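Ticket 1263
Subject: Wi-Fi drops in the lounge every evening, "interference" explanation doesn't add up
Site: Garkcombe, ground floor
Opened by: Everaldo Sampaio
Assigned to: Illia Tkachuk
Status: Open, waiting on customer

Everaldo Sampaio wrote:

Reopening this. The last reply blamed "interference from neighboring networks" and closed the ticket the same afternoon. I don't buy it. The nearest building is across a parking lot, and the drops start a little after 7 PM and quit by 10 PM. If the neighbors were the problem I'd expect trouble at lunch too, when their office is full.

What happens: laptops and phones in the lounge stay connected to the Roleo access point, full bars, but nothing loads. After a minute or two it comes back. It did this six times last night. The front desk is on a cable and never noticed a thing.

Already tried, so please don't send me the list again:
Restarted the access point. Worked for one evening, then back to the same.
Changed the channel from 6 to 1, then to 11. No difference I could see.
Updated the firmware. The release notes promised "improved stability." They always do.
Forgot the network and rejoined on two phones. No change.

Illia Tkachuk wrote:

Hi Everaldo, I've taken this over and I agree the earlier answer was thin. Full bars with no traffic usually points at the wired side or at address assignment. Could you send the system log covering one bad evening, and tell me what the access point is plugged into?

Everaldo Sampaio wrote:

Log attached. The access point goes to a Holzer switch in the closet, and the switch goes to the router. Both were put in by the company before you, so I can't vouch for any of it. The cable from the closet to the lounge measures 37 meters by the label on the box, if the label can be trusted.

Illia Tkachuk wrote:

Thanks. Two things stand out in the log.

The wired port on the access point goes down and comes back up over and over between 7:12 PM and 9:40 PM. Each time it comes back it negotiates at 100 Mbps. It should be a gigabit link. The length is fine, so I suspect a bad connector, a bad pair in the cable, or the power feed from the switch.

Second, the switch has a power schedule on it called "Zistden eve". Do you know who set that up?

Everaldo Sampaio wrote:

Never heard of it. Is that a product or a person? And why would a schedule cause drops and recoveries instead of one clean shutoff? I can see it explaining the time of day but not the rest.

Illia Tkachuk wrote:

Fair question. It looks like a saved profile name. The schedule lowers the power budget on some ports in the evening. If the access point asks for more than it's allowed when people come in and start using it, it could reset. I can't prove that from the log alone. Please do these separately so we know which one mattered:

1. Turn off the schedule and leave everything else alone for two evenings.
2. If the drops continue, swap the short patch cable in the closet.
3. If that does nothing, move the access point to a different switch port.

Everaldo Sampaio wrote:

Schedule is off as of 5 PM. First evening: no drops. I'm not calling it fixed – the restart bought us one quiet evening too, and that meant nothing. I'll let it run tonight and check the port speed in the morning. It still says 100, by the way, so your schedule theory doesn't cover that part.

Pictures below. I'm against moving the access point until somebody shows me it's in the wrong place. 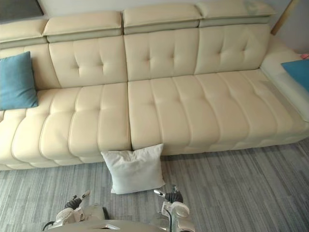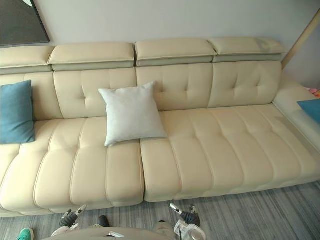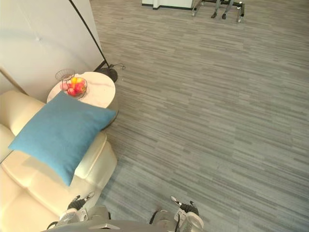 Lounge, cream leather sofa in all three.

Illia Tkachuk wrote:

Got them, thanks. No plans to move anything yet. The 100 Mbps link is a separate fault as far as I can tell, and I'd do the patch cable next no matter how tonight goes. Setting this to waiting on customer. It won't auto-close, I've turned that off for this ticket.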